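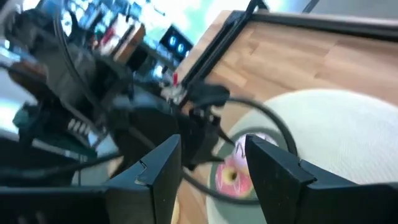

Stulambridge Foods Workplace Office. This thread sets out what has changed for staff in the packing hall and the training room since automated handling was introduced in September, and what will change next. The practice bench in the training room is where operators now learn the work before they go to the line. The pink toy donut on the round white mat stands in for the product, and every operator who transfers to a handling cell begins by guiding the two black fingers to it and closing them on either side. The same exercise is used for bakery staff, maintenance staff and supervisors.

1/ The first handling cell was brought into service in September. It moves finished rings from the cooling belt to the tray. This task was previously done by hand, standing, for a full shift, with a change of position every 30 minutes. It was the task most often named by staff in requests for a transfer.

2/ No position has been removed as a result of the cell. Staff who worked at the tray station were offered a place as a cell operator or a move to another station at the same grade. Both offers remain open. A person who chose one may ask to change to the other until the end of the current review period.

3/ The role of cell operator has its own written description. It covers starting and stopping the cell, clearing a dropped item, checking the fingers at the start of each shift, recording faults, and deciding when to return the station to hand work. The last of these is a decision for the operator. A supervisor may ask for the reason afterward but may not reverse it while the shift is running.

4/ We received many questions on that point, so we will restate it. If an operator is not satisfied with how the cell is handling product, the operator stops it. Lost output during a stop is recorded against the cell. It is not recorded against the person.

5/ Training consists of 2 parts. The first takes place at the practice bench, at the pace of the learner. The second takes place on the line beside a qualified operator. Time spent on both parts is paid at the normal rate, and shift premiums are kept for staff who move to day hours in order to attend.

6/ Why a toy? Real rings mark easily, and a learner who is worried about waste tends to grip too late or not at all. The toy keeps its shape and can be picked up as many times as needed. Learners move to real product when the trainer and the learner both agree that it is time.

7/ The training room log shows 2,418 practice picks since the bench opened. Of these, 1,434 were made by staff who had never worked with automated equipment before. We publish these figures because staff asked how much the bench was being used. They are not a measure of any person's performance, and the log does not hold names.

8/ On the subject of records more generally: the small camera at the gripper is used to show the fingers and the item between them. Pictures from it are used for training and for fault finding. They may not be used for attendance, discipline or the timing of breaks. This rule is written into the site agreement and applies to contractors as well.

9/ Tài Tạ, who leads operator training, has asked us to include the following statement. "People who packed by hand for years know when a ring is too soft to lift. They can tell from the surface. The cell can't do that yet, and I would like every new operator to learn it from them before they learn the controls."

10/ We have acted on this. Each training group now spends its first morning at the hand station with experienced packers. Packers who teach receive the instructor supplement for those hours. This was not part of the original plan, and the packers were right to raise its absence.

11/ Several matters have not gone well. The first operator schedule left one person alone with the cell through the late break. That has been corrected, and a second trained person must now be within calling distance at all times. The fault sheet was also too long. Staff were completing it after the shift, on their own time. A one-page version is in use.

12/ Noise near the cell is lower than at the old tray station, but staff report that the work is quieter in another sense as well. Packers used to talk across the belt. An operator at a cell often has no one opposite. Staff raised this in almost every group discussion, and we do not consider it a minor matter.

13/ In response, the second cell will be placed so that its operator faces the hand station. The layout was drawn up by the Bùi line team, who will work in it. The supplier, Stirner, has confirmed that the control stand can be turned to suit.

14/ Physical strain. Reports of wrist and shoulder discomfort from the tray station have fallen. Reports of eye strain and stiff necks from the cell have appeared. Operators asked for a seat that can be raised and a stand that can be tilted. Seats have been delivered. The stands are on order.

15/ Pay. The cell operator grade is one step above the former tray station grade. Staff who moved in September were first paid at the old grade while the role description was being completed. The difference has been paid in full. Anyone who believes that their payment is incorrect should contact the pay desk and doesn't need to go through a supervisor.

16/ The Mulow site will introduce its own cell next year. Staff from Mulow may visit the training room and try the bench before any decision is made about their stations. Travel time for these visits counts as working time. Mulow staff will receive the role description in draft and may propose changes to it.

17/ Some staff have asked whether hand packing will end. It will not end at Stulambridge under the present plan. Filled and decorated lines remain hand work, and the hand station beside each cell must be kept ready for use. Should the plan change, staff will be informed in writing before any equipment is ordered.

18/ Staff have also asked whether a person can decline to work with the cell. Yes. Declining does not affect grade, hours or future applications, and no reason needs to be given.

19/ Bench sessions are open to all staff, including those with no intention of transferring. Please reserve a place through the training desk. Night staff may request a session at the end of a shift, and a trainer will stay on for it.

20/ Comments on the second cell layout may be left in the box outside the packing hall or given to any trainer. Drawings are posted next to the box, with a large-print copy at the training desk. Comments will be answered in writing and posted in the same place.

Posted 13 December 2024 by the Workplace Office, Stulambridge Foods.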